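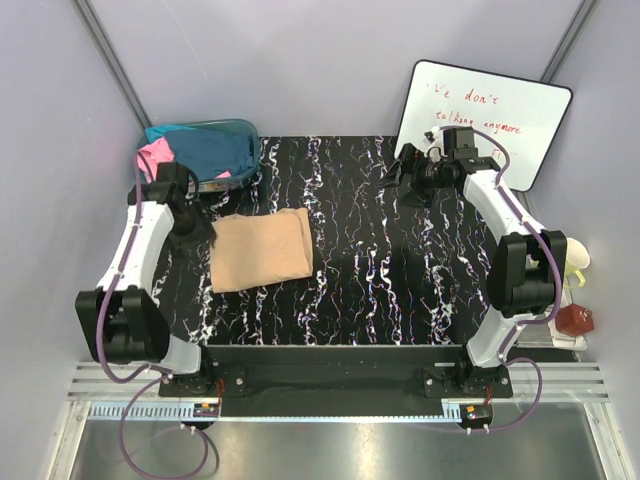 Two arms, one folded cloth and a basket that's still full.

Hi! I run the tryout program for Nastia, the two-armed folding kit we sell at Kusico, and I'm looking for people to come and drive it. You sit down, you fold towels and shirts with the arms, you tell me what bugged you. I write it all down, even the rude parts (especially the rude parts).

You don't need any robot background. I'd love some folks who fold laundry all day, and some who hate it. You do need to be 18 or over and okay sitting for 60 minutes with a short break.

Pay is $30 a session, plus parking. We have room for 100 people through January, and you can sign up for a second round if you liked the first!

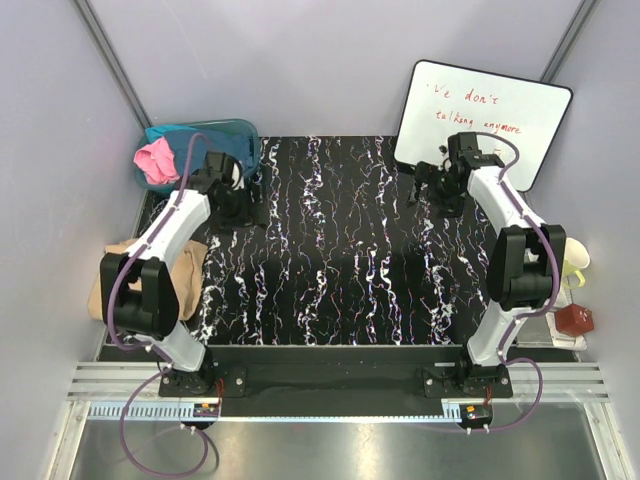 Nastia at the bench, both arms over the worktop.

Sessions run at our Fonthorpe shop, 1064 Boateng Street, first one at 9 a.m. and last one at 5 p.m. Use the side door, the front one sticks.

To sign up, fill in the short form on our tryouts page and tell me which hours work for you. Left-handed people, please say so, I'm short on lefties. I'll write back with a time and a map.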